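Folding Things Properly: Our Project on Cloth and Flat Surfaces
Stellan Ljungberg and Sigrun Amundsen
Group 3, handed in 26th September

We picked this topic back in April, when Sigrun's grandmother told us (very kindly!) that neither of us could fold a napkin, let alone a heavy piece of cloth. That stung a little, and so we decided to find out what makes a fold come out neat, and we have had a lovely time doing it, even if our shelves at home don't show it yet.
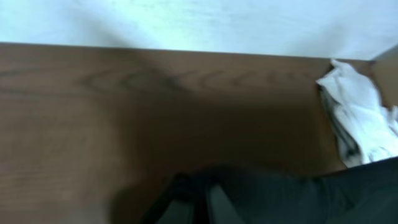
Choosing a place to work took longer than we planned. Our first idea was the floor at Nygård, but kneeling for 90 minutes is no fun, and Alvar Wallin, our supervisor, kept asking about a table. We ended up at a brown wooden one right up against a plain white wall, and we came to love that long straight back edge, which gives your eye something to line a hem up with. The surface has a big curving grain too, and Stellan used to trace it with his finger while we argued about method.

Our method was simple. We smoothed the cloth from the middle outward, folded it in half, pressed along the fold, and then folded again. The second fold was always the harder one, as the layers underneath like to slide and bunch up while you are busy with the top.
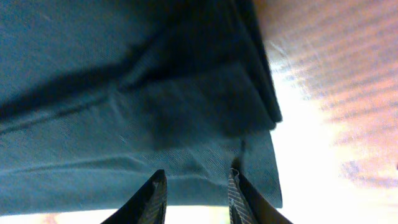
Figure 2. The teal cloth with a thick folded layer and wrinkles beside it.

Thick cloth holds a crease well but fights you at the corners, and we would like to try thinner fabric next. Jonatan Solberg has promised us his old curtains.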